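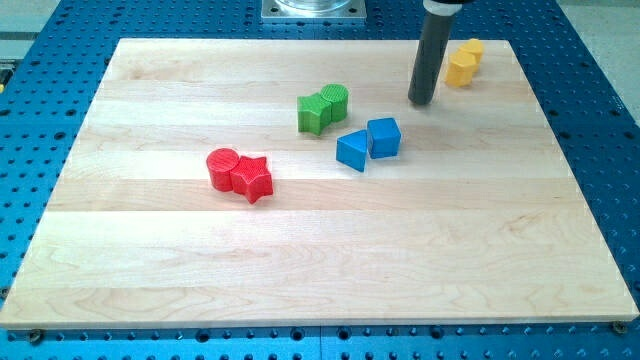 Do children need a proper sorting set, or will any old bricks do? Any old bricks will do for the first few months, and I'd keep your money until they start putting like with like.

I say this as someone who paid for the Medve set, after reading far too many glowing reviews of it. The leaflet promised 90 activities. I got through 7 before it dawned on me that most were the same one with a different heading. Find the reds, put the reds together. Find the blues, put the blues together.

Colour pairs are fine as far as they go. Red cylinder with red star, blue cube with blue triangle, done. But a child who can match red to red hasn't noticed the shapes at all, and the leaflet talks as if they have. Try asking for the two cylinders when one is red and the other green. My nephew gave me the red star, twice, and looked very pleased with himself.

Kristóf Major left a comment last time saying the textured tops help, as small fingers can feel the difference. Maybe. I've yet to see a child choose by feel when there's a bright colour to go on.

As for boards, I like a plain wooden one, pale, nothing printed on it. Gallura wanted 59 for theirs and I can't see what it does that a chopping board doesn't. I'll try the Clullell one in November if the price drops, which I doubt.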